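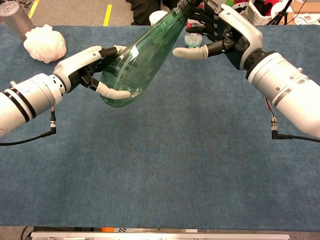 Bench notebook, September, two-handed bottle task

Morning

Both arms on the green bottle today, and I'm so pleased with how it's starting to feel. The bottle goes base to the left hand, neck to the right, held on the slant over the blue cloth. We settled on the slant last week after far too long arguing for upright. With the bottle tilted, each hand has its own end to look after and the forearms come in from the sides without getting in each other's way.

It's a nasty object in the best sense. See-through green, glossy, ridged all the way along. You can make out the left fingers through the wall of it, so heaven knows what the model will think it is looking at. I want it in the set anyway! Kitchens and bathrooms are full of shiny see-through things and we've been spoiling ourselves with matt cardboard boxes for months.

Set name for this one is Gresska. Please don't save into the Gumidau folder, that's all one-handed work and I had to move a whole morning's worth across by hand.

How I'm driving it

Gloves on, elbows in, and start with your own hands wider apart than you think you need. I spent the first hour bringing both hands in together, the way I would with a real bottle, and it came out as a sort of clap. Much nicer to let the left settle first with the thumb across the near side of the base, pause for a breath, then bring the right up to the neck. The pause shows in the recordings as a flat bit in the left-hand trace and it makes cutting them up later very easy.

Thumb tips are the thing to watch. The rubbery ends grip well on the ridges, less well on the smooth part just where the body tapers. If the right thumb lands on the taper I stop and go again. Don't try to save it by squeezing, you'll only teach squeezing.

Wrist roll on the right still lags mine. I tried smoothing at 50 and it felt like stirring porridge, so I've put it back to 2 and will live with a little jitter. Left is lovely as it is.

Counts

Running total for Gresska before lunch: 600 good demonstrations. All the sets together now stand at 1291, counting Gumidau. I did a small dance.

Rejects are in their own folder with a word or two each on why ("thumb on taper", "let go early", "sneezed"). Keep writing these, they're more use than I expected. Half of mine this morning were the same fault and I only noticed from reading down the list.

Table

Cloth flat, middle clear, other bits along the far side. The bath pouf stays at the upper left corner by the grey cylinder. I'd like it there for a whole block before we shuffle anything, then swap it over and see whether the policy minds. My guess is it minds a lot. The Kawaguchi runs fell over as soon as we moved the clutter, and those had far fewer shiny surfaces to deal with.

Cables: check the right-angle connectors under both forearms before you put the gloves on. Feel for the collar and give it a gentle turn. There should be enough slack for the full reach inwards, so run both arms to the middle once with nothing in the hands and listen.

Afternoon

Tried the handover variant, where the right takes the bottle by the neck and the left lets go. Oh, it's fun. First few were dreadful. Then I started opening the left fingers before the thumb and it went from a tussle to something quite polite. I'm keeping only the ones from after that change.

Still can't decide whether to record the regrasp as one long demonstration or two short ones. Long feels more natural to drive, but my arms go wobbly towards the end and the motion gets sloppy. Leaning towards short ones, with the second starting from a held bottle.

Had a look at the Flokora notes on mirrored tasks as well. If we swap the ends over, base to the right and neck to the left, we might get away with fewer fresh recordings. Worth a go, though the two hands don't behave the same, see wrist roll above.

To do

Right wrist roll lag, compare raw glove values with what reaches the arm
Rename this morning's files that still say Gumidau
Short block with the ends swapped
Try the pouf on the other side
New glove liners, mine are disgusting

Left the arms parked wide and the gloves charging at 5.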